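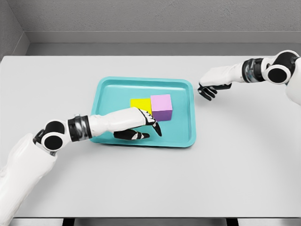

The Long Way Around a Small Tray

The robotics club at Fenness High School meets in a room that used to be the darkroom, back when the school had a photography program, and if you open the tall cupboard by the sink you can still catch a whiff of fixer. There are no windows. The radiator has two settings, off and tropical, and the club members have learned to show up in T-shirts even in November, when everybody else in the building is wearing a coat to class.

I had been told to come at four and bring a snack to share, so I came at four with a bag of clementines, and I was handed a chair and more or less forgotten for an hour. It was a lovely way to spend an afternoon. The students at the front table were arguing about a thumb. It was a long argument and a friendly one, and as far as I could follow it, the trouble was that the thumb on the left hand kept arriving a hair before the fingers did, so that anything it was meant to pick up got nudged away first.

The hands in question live inside a computer. The club is getting ready for the Sotelo Cup, a regional contest for high school teams, and the first round is played entirely in simulation. Every team starts from the same pair of arms, the same white arms and black fingers, the same pale gray table in the same plain gray room. The task, on the day I visited, was a turquoise tray with two foam cubes in it, one yellow and one pink. The cubes have to come out of the tray and be set down on the bare table, and then (this is the part that makes people groan) they have to go back in.

It sounds like something you would give a toddler, and the students are the first to say so. One of the juniors told me that her little brother had watched over her shoulder for a while and then gone off to find two blocks and a baking dish, and had done the whole thing in the time it took her program to load. She has not let him back in the room since, she said, though she was laughing when she said it.

What makes it hard, as I came to understand after several patient explanations and one drawing on the back of a permission slip, is that the two cubes are touching. Go for the yellow one from the wrong side and the pink one is in your way. The club had settled on having the left hand stretch its index finger down beside the pink cube, almost to the floor of the tray, with the other fingers tucked back underneath. They call this move "the doorbell." The idea is to ease the pink cube over a little, make some room, and only then try for a grip. The right hand's job is to wait just past the corner of the tray and be ready to help, and there is a small faction in the club that feels the right hand is not pulling its weight. Somebody had written FREE THE RIGHT ARM on the whiteboard, and somebody else had written NOT YET under it in smaller letters.

I asked how many times they had tried the doorbell, and it happened that this was exactly the right question, as one of the sophomores keeps a log. There had been 1,632 attempts since school started, each one saved with a note. I was allowed to scroll through it. Most of the notes are a word or two ("slid," "slid again," "thumb!!"), but now and then somebody got carried away, and there is one from early in the fall that goes on for a full paragraph about friction and ends with a recipe for banana bread. I did ask. It was a good recipe, I was told, and they didn't want to lose it.

The club was not always like this. When it started, 5 years ago, it had a drawer full of secondhand motors and a wheeled contraption called the Polleren that was supposed to follow a line of tape down the hallway and mostly followed the baseboards. The Polleren still sits on top of the cupboard, with a paper crown on it, and new members are expected to say hello to it. The move to simulated work came when the club first signed up for the Cup, and there were some hurt feelings about it. A few of the older kids missed the soldering. They missed having something to carry down the hall and show people. One senior, who has been in the club since her freshman year, told me she'd nearly quit that winter, and that what kept her was finding out she liked the slow part, the changing of one number and running it again and leaning in to look.

There is a lot of leaning in. When a run starts, the whole room goes quiet and drifts toward the screen, clementine peels and all, and you find yourself holding your breath along with everyone else over a foam cube that weighs nothing and isn't there. I did it too! I caught myself gripping the edge of my chair.

The scoring for the first round is out of 100, and points come off for dropping a cube, for bumping the tray and for running over time. The club's best practice score when I visited was a good way short of what they wanted, and I've promised not to print it, mainly so that the team over at Hernell doesn't get ideas. Hernell beat them last year. It comes up often.

The faculty adviser, who teaches chemistry and asked to be left out of this as much as possible, mostly sits at the back and grades lab reports. Every so often a student wanders over with a question, and every so often the answer is another question, and the student wanders back looking annoyed. I saw this happen with the thumb. The question that came back was whether the thumb was early or the fingers were late, and it set off another twenty minutes at the whiteboard and used up the last of the green marker.

By the time the late bus was due, they had decided that the fingers were late. Somebody changed the number, somebody else wrote it in the log, and they started one more run with their backpacks already on.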